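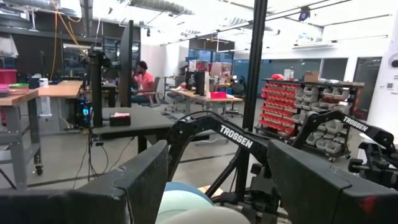 # Pillesside room notes

Hello, and welcome! This folder holds the notes we keep on the Pillesside workshop: the benches, the shelving, the desks, and all the odds and ends that gather on them. Kagiso Masilela started it as a single text file so she could find things again after a move, and it has grown a good deal since then (mostly my fault, I like writing these).

Last tidy-up written in: 10/13/20

## What's in the folder

- `benches.md` has the wooden-topped workbench with the gray metal frame, plus the desks. Please put the caster notes here too.
- `shelves.md` covers the far shelving, where the red container and the pink stack live. Lids get their own lines, and yes, the green one is in there.
- `items.csv` is the long list, 361 rows at the moment, one row per thing.
- `cables.md` is for anything hanging from the ceiling, the orange-yellow ones included.

## Adding a row

Use the everyday name for a thing, the one you'd shout across the room. "White bag" is fine! If you don't know what something is for, leave the `use` column blank and Cletus Whitlock will get to it when he next goes through the list.

Rows tagged `raneck` came over from the old Raneck store and still have their old shelf numbers. I'd love to fix those before December, so if you have a spare half hour and a cup of coffee, start at row 103 and work down.

## Still to do

- merge the two spellings of "grey" (we settled on gray)
- ask Kagiso which desk the Naidoo box goes under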